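The Night Before Lesard

Carolina Seixas had never missed a team bus in her life, and she wasn't going to start the night before a quarter-final. She was first on board, in the seat behind the driver, with her boots in a carrier bag on her knees and a packet of ginger biscuits already open.

"You'll be sick," said Mulugeta Workneh, the goalkeeping coach, dropping into the seat across the aisle.

"I'm never sick! Have one."

He had two. The bus pulled out past the Kevel ground, where the floodlights were still on for the youth side, and all the little ones ran to the fence and waved their bibs at us. Wonderful kids. I banged on the window until my hand hurt.

I should say that I was the third-choice keeper and had played, that season, for exactly seven minutes. I didn't mind a bit. You try being nineteen and travelling with your favourite team, with your own name on the back of a real shirt, and see whether you sulk about it.

We got to Lesard after dark. The hotel was the Carrilho, up on the hill behind the cathedral, and it was the grandest place I had ever walked into - marble stairs, a lift with a folding gate, a man in gloves who tried to take my kitbag and nearly went over backwards with the weight of it. The rest of the squad trooped in behind me, and that was when we noticed that Carolina was still outside.

She was standing on the pavement with her biscuits.

"I'm not sleeping here," she said.

Well, you can imagine. Our captain! 71 caps for her country, and she was sitting down on the kerb. The manager went out and talked to her. The physio went out and talked to her. Then Mulugeta went out and didn't talk at all, he just sat down next to her and held out his hand for the packet.

I was sent with her coat. I took my time over it, I admit, and so I heard most of the story.

Her mother had cleaned rooms at the Carrilho. Fourteen floors of corridor a day, Carolina said, up and down, and when the cleaners asked for a proper lunch break the owner had put the lot of them out on the street in January. Her mother had been in room 1332 at the time, halfway through making the bed. She'd finished it, too. She'd tucked in the corners and put the chocolate on the pillow and then gone home on the tram and cried.

"Same owner?" said Mulugeta.

"Same owner. His picture's in the lobby."

"Then we'll find you somewhere else."

"The others can stay. I don't want a fuss."

"You're sitting in the gutter in a club tracksuit," he said. "It's a small fuss already."

I gave her the coat. Then I heard somebody ask whether she'd like company, and it was me! I hadn't planned it. She looked me up and down as if she'd only just learned that we had a third goalkeeper, and budged along to make room.

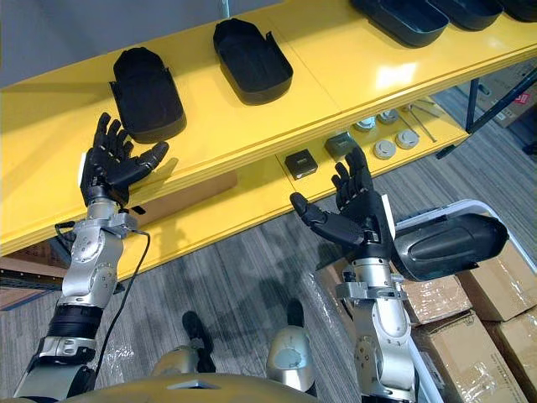 Where does a footballer sleep when she won't sleep at the team hotel?

Over a bakery, in our case, in two narrow beds belonging to the Jalulari guest house, with the ovens starting up underneath us well before dawn and the whole room smelling of bread.

I have stayed in a good many hotels since and I've not loved one of them half as much. The landlady recognised Carolina straight away and said nothing until breakfast, when she brought out a scarf in Lesard colours and asked, very politely, if she would sign it anyway. Carolina signed it. She ate four rolls. Mulugeta turned up on foot with the team sheet folded in his pocket and ate the fifth.

"The second keeper's done her wrist on that stupid lift gate," he told me. "You're on the bench."

I couldn't feel my legs, and I had to ask him to say it again.

There were 2000 in the ground that afternoon and they sang from the first whistle. I sat on the bench with my gloves on for the whole match and for extra time as well, sweating like anything. Carolina scored with her shin from a corner, a dreadful goal, a beauty, and ran the length of the pitch towards the main stand, where a small woman in a green hat was already on her feet with both arms in the air.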